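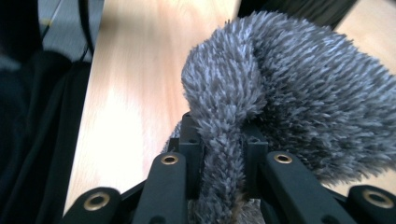
Fur was the wrong thing to start with, Jouko Lehtinen told the group when the plan for this work first went around. His view was that a policy should learn boxes and bottles before anybody asked it to deal with a material that changes shape every time it is touched. Several people agreed with him, and the argument took up most of a meeting. The work went ahead anyway, and the first results are now in.

The project is called Flotia. It looks at how a robot can learn to pick up and place soft, bulky items from demonstrations given with a hand-held gripper. The person holds the gripper and does the task. A camera on the tool records what the fingers meet. No robot is needed while the demonstrations are being made, and the learned policy is later run on an arm fitted with fingers of the same shape.

Faux fur, plush and thick fleece are awkward for this method for two reasons. The first is that they block the view. Once the fingers are closed on a deep pile, the camera sees mostly pile, and the table, the target and often the fingertips are hidden. The second is that the width of the gripper opening says little about the hold. With a box, the fingers stop when they reach it. With fur, they keep closing through the fibers, and the same opening may mean a firm hold on the backing or a loose hold on a few strands that will slide out as soon as the arm lifts.

Ginevra Galli and Venkatesh Chacko collected 988 demonstrations for the study, all of them with single soft items to be picked up from a table and set down in a marked area. The items were moved and turned between demonstrations. After checking, 700 went into training. The rest were left out of the training set, mostly for lost tracking when the camera had too little background to work with. That loss is larger than the group is used to, and it comes straight from the material. A gripper full of fur leaves few fixed points to follow.

Two policies were trained on the same data. The first is the standard one, which takes the current camera view and the gripper opening and gives the next few motions. The second also gets a short history: a handful of earlier views, picked from before the fingers closed, along with the record of how the opening changed while they were closing. The idea came from Lorna Lacson. A person who grabs a fur cushion does not need to see the table again to know where it is, and the last clear view holds most of what is needed for the placing step.

Each policy was then given 80 trials on the arm at Dirkport. A trial counted as a success if the item was lifted, carried and let go with its full base inside the marked area. The standard policy succeeded in fewer than half of its trials. The policy with history did clearly better, and most of the gain was in placing. The standard policy often lifted the item well and then drifted, or held it over the table without letting go. With the earlier views added, the drifting mostly went away.

Lifting improved much less. Both policies still closed on fibers alone in a fair share of trials and came up with nothing, or with an item that fell on the way. The record of the closing motion was supposed to help with this, and the effect was small. Chacko thinks the motor reading is too coarse to show the difference between backing and pile. Galli thinks the demonstrations are part of the problem. People are good at feeling a weak hold through the handle and correcting it before they lift, so there are very few weak holds in the data for the policy to learn from.

A second round of collection is planned for August to test that. In it, the person will be asked to take a poor hold on purpose, lift slightly, set the item back down and grip again. If Galli is right, a fairly small number of these should change the lifting results more than a large number of clean ones. The task, the items and the marked area will stay the same so the numbers can be compared.

Two limits should be kept in mind when reading the results. All of the trials used one item at a time, and nothing here says how the method would do with a pile of them. The lighting was also kept steady throughout. Pale fiber tips change a lot in appearance under strong light, and the policies have not been tested under light they were not trained on – Lehtinen has asked for this to be done before the results are used in any other project, and it is on the list.

Lehtinen has not changed his mind about the order of things. He does accept that the history input should now be tried on the older box and bottle tasks, where large items also hide the table during placing. Lino Greco will run that comparison at Dirkport with the existing data. Anyone who wants the training settings or the list of rejected demonstrations can get them from Lacson.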